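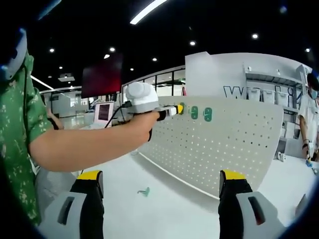 Three green hooks in a row along the top of a white pegboard.

I own too many small things, and for years they all lived in one drawer. Scissors, tape, two left-hand gardening gloves, the little brush that came with a coffee grinder I no longer have. Then one Thursday I went over to Illby for lunch, wandered into the Rullisness shop to get out of the rain, and came out with a pegboard under my arm (and a bag of hooks, and a second bag of hooks in case the first bag ran out).

I should say I'd always thought of pegboard as a garage thing – brown, dusty, with a hammer outline drawn on it in marker. My mother's cousin had one like that and I wasn't allowed near it. So a clean white one, small enough for a desk, felt like a completely different animal!

My first try was a mess. I filled the whole board in one evening, hung up everything I could find, and by the weekend I couldn't see the scissors for the ribbon. I took it all down and started over with 4 hooks, and I made myself wait until I went looking for something before I gave it a place. The tape got in right away. The gloves are still in the drawer.

The other thing I learned is that I like my hooks close together at the top. Long things hang down and have the rest of the board to themselves, and short things stay where my hand goes first. My neighbor spreads hers out evenly, corner to corner, and it looks lovely, but she hangs necklaces and I hang a staple gun.

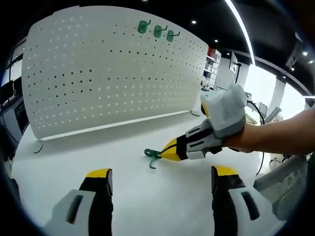 Do I need to plan the layout before I put any hooks in?

A rough plan is plenty. Lay your things flat on the table the way you'd like them to hang, leave a finger's width between them, and move the hooks later if it feels crowded.

Color is where I went a bit wild. I'm on my second bag now, and I've been eyeing the Kokance trays for my pencils, all 32 of them.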